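Gusby Brewing to Move Lager Production to Haslam Site

Sun 29 August

Gusby Brewing will shift all of its lager production from its original Sirkasham brewhouse to a larger plant in Haslam, the company said in a notice to wholesale customers. Ales and seasonal beers will stay in Sirkasham. The first Haslam batches are due to be kegged before the end of the year, and no change in draft pricing is planned for existing accounts.

The move is a matter of tank time. A lager at Gusby spends five to six weeks in cold conditioning, against nine days for the house pale ale, and the Sirkasham cellar has no floor space left for horizontal tanks. Last year the brewery turned down orders from 80 bars and restaurants, most of them for Murnia, its unfiltered pilsner.

"We could sell more Murnia tomorrow if we had it," said Howard Whiteley, head of operations. "What we will not do is take two weeks off the conditioning time to get there."

The Haslam building, a former dairy, already had floor drains, a glycol loop and three-phase power. Gusby signed the lease in June. The new cellar will hold 4 horizontal lagering tanks of 180 barrels each, along with a smaller bright tank for each packaging line. The brewhouse itself is a two-vessel system bought used and refitted with a new lauter screen and a larger wort chiller. A third vessel, which would allow decoction mashing, has been priced but not ordered.
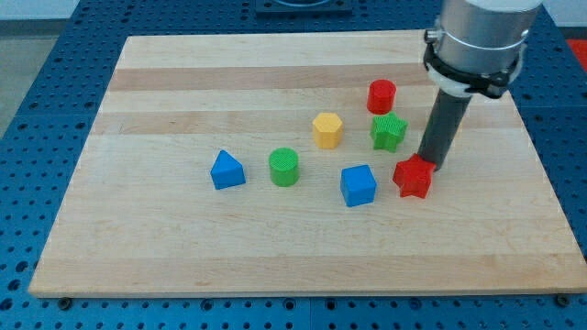

A striped light maple board on a blue perforated metal table, with small colored plastic blocks.

Water was the main technical question. Sirkasham draws from a soft surface supply, while Haslam is on well water with 289 parts per million of total dissolved solids. Head brewer Marloes Van Acker ran pilot batches of Murnia on both. The untreated Haslam water gave a higher mash pH and a coarser, longer bitterness, she said, and tasters picked it out of a blind set every time.

The plant will use reverse osmosis and then add calcium chloride back to match the Sirkasham profile. Van Acker said the treated pilot batches finished within the normal range for color, attenuation and bitterness. Yeast will be propagated in Sirkasham and trucked over in sealed brinks until the Haslam lab is running. The pitching rate stays the same, although the fermentation temperature may be adjusted by a degree or so once the tank geometry has been tested at full volume.

Malt and hop contracts are not affected. The brewery will keep buying floor-malted pilsner malt from its current supplier and will add a silo at Haslam, where deliveries until now would have been by the bag. Spent grain will go to a beef farm nearby under a pickup agreement.

Wholesale accounts will see a few practical changes. Lager kegs will carry a Haslam lot code, beginning with the letter H, and will ship on a separate truck from the ales. Rhonda Robichaud, who manages distribution, said customers on the weekly route should expect one delivery stop per product family during the changeover. Combined deliveries will resume when the cold storage at Haslam has its permit. Empty kegs can go back on either truck.

Cans are further off. The existing canning line will remain in Sirkasham, and canned Murnia will be packaged there from current stock until a second line is installed. Gusby has not given a date for that.

Local brewers have been watching the move closely. Anneli Leinonen, who runs a small lager brewery on the other side of the county, said the dairy had been looked at by at least two other beer businesses before Gusby took it. She called the reverse osmosis plan sensible but expensive to run – the reject water still has to be paid for on both the supply and the sewer side.

The Sirkasham taproom keeps its present hours. Taproom manager Beryl Oakley said Murnia will stay on the same two handles, with a side-by-side pour of Sirkasham and Haslam batches offered for as long as both are in stock. There are no plans for a taproom at Haslam.

Wholesale customers with standing lager orders do not need to reapply. New accounts will be taken from the waiting list in the order received.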